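About us

Hello! I'm Simin Zamani, and together with Mahnaz Alipour I run Arabzadeh, a small robot workshop in Drirthorpe. We set up two-armed table cells, we look after them, and when something starts rattling or slipping we're the ones who come out with the hex keys. Most of our customers are small places with one cell and no engineer, so a good part of my week goes on the phone saying "right, which arm is it, left or right?"

We practise everything on our own table cell first, and it has a name, Pevinov (Mahnaz chose it, I only paid for the label).

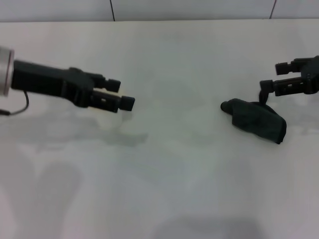
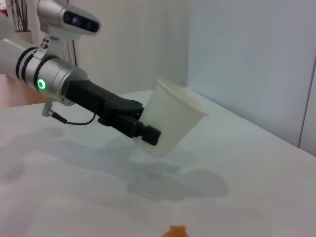

Grippers, cables and a white table.

I came to all this from mending sewing machines, believe it or not, and I still think a gripper has more in common with a buttonhole foot than with anything in a film. It's a small thing that opens and closes all day, and it goes wrong slowly. A finger pad wears on one corner, a screw backs out by half a turn, and for weeks the customer just thinks the cell is having a bad day. So when we take on a new one I start at the fingertips and work back towards the shoulder, and I won't look at the software until I've got there. Mahnaz does the software. She'd tell you it's the other way round, but she's got her own page to write!

Setting up a cell takes us 3 days if the bench is level, and it hardly ever is. Day one is all bolts and shims. After that we do the cables, and I'm fussy about cables. I like a loop with enough slack for the wrist to turn all the way both ways, without so much that it catches on a finger. I move the arm by hand through every silly position I can think of and watch the loop the whole time. If it pulls even once, it comes off and gets routed again. Then we calibrate the cameras, have a cup of tea, and calibrate them again after lunch when the light's changed.

For the test pieces we stick to ordinary household bits: plastic cups, cloths, whatever's in the cupboard. Cups are good for checking grip force, as a thin one will buckle if you've set it too high. Cloth is the awkward customer. It folds up differently every time you let go of it, and a strap or a hem will find any gap you've left in a finger. I've spent entire afternoons on one tea towel and enjoyed most of them.

We moved out of the old unit at Privcombe in July, after a winter of buckets under the roof, and Drirthorpe is a great improvement (there's parking, and the kettle has its own socket). Do come and have a look if you're thinking about a cell and want to try one before you spend anything. You're welcome to have a go at swapping the finger pads yourself. It's fiddly the first time and then you wonder what the fuss was.

Our looking-after plan is a visit every 70 days. I check the pads, the wrist bolts and the connectors, clean the camera glass, wipe down the table and run the cell through its paces while you tell me what's been annoying you. Please do tell me, even the small stuff. "It's started making a sort of tick" is exactly what I want to hear. Call-outs for people on the plan cost £40 plus parts, and if it only needs a plug pushing back in, I'll talk you through it over the phone for nothing.

We don't do welding cells or anything behind a big fence, so please don't send us those. Table-top work only.

The best way to get hold of us is by phone in the morning, before we've both got our heads in a gearbox. Leave a message if it rings out and say which arm it is.

Page last changed 1/25/20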